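How does a robot learn to tidy up?

You learned to pick things up by trying again and again when you were a baby. Robots can learn by practising too. At the Clistside lab, Corina Brunner and Florian Eder wanted to know how much practice a robot needs. They used a robot with two arms and two legs, and gave it jobs to do with its hands.
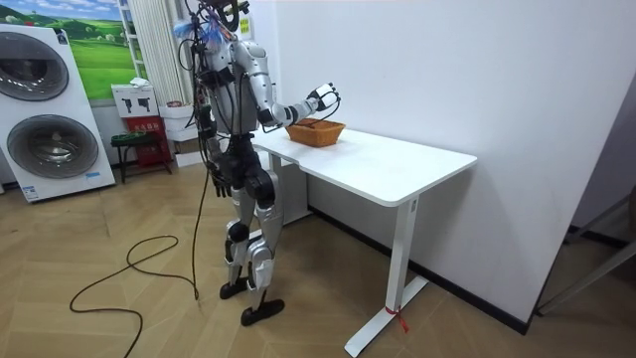
The robot holds one hand over a woven basket on the desk.

First, a person guided the robot through each job while a computer saved every movement. The team collected 600 of these lessons. Then the robot had to work alone.

With 55 lessons, it often closed its fingers too early and missed. With all 600, it missed far less often. It still found soft things like socks hard, as they change shape when you squeeze them. The team is working on that next.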